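Old computers find a second life at the Hundport repair room

2025-07-17

If you've walked past the old chandlery on the harbour side of Hundport lately and wondered why there are desktop computers stacked up behind the window, I can tell you, as I went in to ask and ended up staying most of the afternoon. It's the new computer bench at the Brilness repair room, and it opened properly this month after a spring of painting walls and arguing over where the sockets should go.

Brilness has been mending lamps, toasters and bicycles in the town for a few years now (they did my kettle, and it's still going). Computers were always the thing they had to turn away. They hadn't the space, and you can't really leave a half-emptied PC on the same table as somebody's greasy chain. Then the back half of the chandlery came up for rent, and a clear-out at the Zou office building across the water left a whole load of desktops looking for a home. So that settled that!

I'm told 426 machines came over on the ferry in four trips. I had trouble picturing that until I saw the store room. They're on shelves up to the ceiling, most of them plain office towers of the sort you'd find under any desk in the country, with a strip of masking tape on each one saying what's been looked at and what hasn't. A fair few will only be good for spares. The hope is to get 300 of them working and out of the door before the end of November, and having seen how much tape still says "not started" I'd say they've got their work cut out.

What happens to each one is pretty simple to follow, even for someone like me who had never taken the side off a computer before. It comes off the shelf and gets blown clean outside in the yard. You do not want to be standing downwind. Then it goes on the bench, the lid comes off, and somebody looks it over before any power goes near it. They're looking for bulging bits on the board, scorch marks, loose plugs and the odd screw that's gone wandering. Only after that does it get switched on.

I'd always imagined the inside of a computer as something terribly delicate that would break if you breathed on it. It's more like a kitchen cupboard, really, with a lot of air and a lot of cable. The big green board takes up most of the room and everything else plugs into it somewhere. 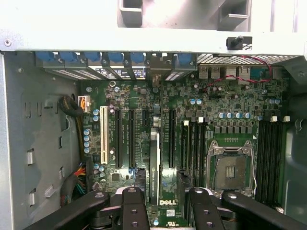
The cables were what got me. Red ones, yellow ones, black ones, all bunched up and tucked along the side, and each bunch ending in a plug that goes in one place only. You're told to follow a wire with your finger from one end to the other before you pull anything, and to hold the plug and never the wire. I pulled the wire. I was forgiven, but it was mentioned again at tea.

The other thing I took to was the little plastic latches at the back, where the extra cards go in. On the one I was looking at they were blue, and I was told that on a lot of office machines a coloured bit of plastic is the maker's way of saying "you're allowed to move this one". I can't swear it holds for every computer ever built, but it made me a lot braver. There's something very friendly about a machine that shows you where to put your fingers.

Dell towers are well liked at the bench, by the way, mainly as the people there have done enough of them to know their way about in the dark. Smaller machines get more grumbling. I heard one described as having been packed by somebody who hated hands.

Old drives are wiped before anything else is done with the computer, and any drive that can't be wiped is drilled through and goes in the metal bin. Several people in town had asked about that, so I'm passing it on. If you bring in a machine of your own you can watch it being done, or take the drive home with you and put it in a drawer forever like the rest of us.

Once a computer is clean, checked and working it gets a fresh system put on it and a day of being left running in the corner. Then it's boxed up with a keyboard, a mouse and a printed sheet in large type. The first batch is going to homes on the Mukov estate, where the school has drawn up a list of families who've been sharing one phone between the lot of them for homework. After that it's open to anybody in Hundport who can make a case for needing one, and the form is a single page. I read it and there's nothing nosy on it.

They don't charge for the computers. They do ask for something towards the electric if you've got it to spare.

What they're short of just now is hands, screens and somewhere to sit. Screens especially. People hang on to their monitors, it seems, and the office clear-out was nearly all towers. If you've got a flat one in the loft that still lights up, they'd love it, with its power lead please (there's a whole crate of screens waiting on leads already). They can't take the big heavy glass sort. They can't take printers either, and they asked me to put that in twice, so: no printers.

As for hands, you don't need to know anything. There are four places at the bench each evening it's open, and a beginner is always sat beside someone who's done it before. You'll be given a wrist strap and a magnetic dish for your screws. Bring reading glasses if you use them, as the writing on the boards is tiny, and wear something you don't mind getting grey. Children are welcome with a grown-up, and there's a box of dead parts for them to take to bits, which looked like the best job in the building if you ask me.

The chandlery door sticks, so give it a good shove. The computer bench is at the back, past the bicycles, and the opening evenings are chalked up on the board outside and change with the ferry timetable. You can drop things off whenever the front room is open, but please don't leave them on the step overnight, as the gulls have already had the lid off one box and the rain did the rest.

I've put my name down for a regular place myself. I got one side panel off and back on again without help, and I've been told that next time I can do the memory.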